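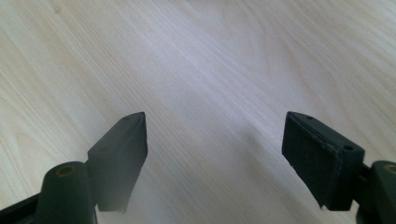
Stinora Robotics Club: Frequently Asked Questions

Last revised Nov 24, 2019

What does the club do?
Members use hand-held grippers to record short handling tasks at a table. The recordings are used to train a small arm, which then attempts the same task. Each term ends with a timed contest called the Gullel Round. The next one is in December.

Do I need to know how to program?
No. Beginners start on recording and labelling. Programming is taught from the second half of term, and members who only want to build may skip it.

How long is a recording?
Most last under a minute. A full set is 100 recordings of one task. Sets with fewer are kept but are not used for training.

How are the fingers set up?
Open the gripper fully before each recording. Check that both pads are fixed flat to their blocks and brush off any dust. A pad that lifts at a corner should be replaced before the set is begun, never halfway through it.

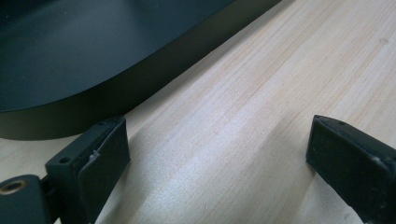 What does membership cost?
The fee is 800 crowns a term, payable at the second meeting. It covers pads, screws and printed parts. Teams entering the Gullel Round pay nothing further.

How large is a team?
Teams have up to seven members. At least two must be able to run the arm without help.

Which software is used?
Recordings are sorted with Dania, a set of scripts written by former members. It runs on the club computers and on most laptops. The Takács manual covers installation; read chapter 2 first.

Can I take a gripper home?
Overnight loans are possible outside contest weeks. Sign the sheet and return the gripper with its cable.

Comments (3)

mirrorbolt: Does the set have to be recorded by one person? Ours was split between two of us and the labels came out in the wrong order.

kettle_91: Splitting is fine, just give each person a separate folder. Dania sorts by folder first, then by time.

pf: The link to the manual goes to last year's version. Chapter numbers are different.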